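How to Hang Your Mugs on a Wooden Mug Tree

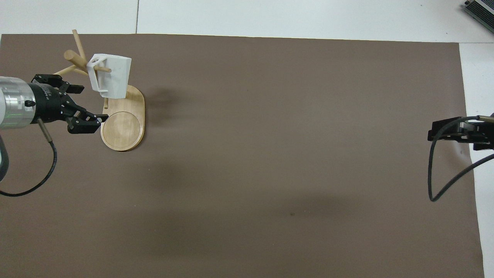

I bought my first mug tree when I moved to a small flat in Skorlow, where the kitchen has only one cupboard. In the first week I broke two cups with it. The tree was not bad, I just used it wrongly. So I write down what I do now, and maybe it saves a cup or two in your home.

What you need

A wooden mug tree with four pegs or more
Your everyday mugs
A dry cloth
A kitchen scale, if you have one

Step 1. Find the right place

Put the tree on a flat surface, at least one hand away from the edge. Keep it far from the stove and the sink. Mine stood next to the kettle for one winter, and the steam made the pegs rough. I had to sand them.

If your table is slippery, lay something under the base. Thick paper works well, and you can change it when it gets coffee rings.

Step 2. Check the pegs

Turn each peg gently with your fingers. It should not move at all. If one is loose, take it out, put a small drop of wood glue in the hole and push it back. Leave it until the next day before you hang anything on it.

Step 3. Choose the mugs

Weigh one of your mugs. My usual ones are 300 grams and they hang without any trouble. My neighbor Emrys Mathias has a big soup mug that is much heavier, and it pulls his tree to one side every time. Such a mug is better on a shelf.

Look also at the handle. A round handle goes on almost any peg. A handle with corners can be tight at the narrow end, so try it slowly and don't push.

Step 4. Hang the first mug

Hold the base with one hand. With the other hand, take the mug by its body and guide the handle over the end of the peg. Slide it in until it rests by itself, then let go slowly. Both of my broken cups fell because I let go too early – the handle was only on the tip.

Step 5. Fill the other side

Hang the second mug on the opposite side, then continue in turns. When you take mugs away, do it in the same manner.

Care

Wipe the wood with a dry cloth every Sunday or so. Dry the mugs before you hang them, also inside the handle. A little food-safe oil in January is enough for the whole year.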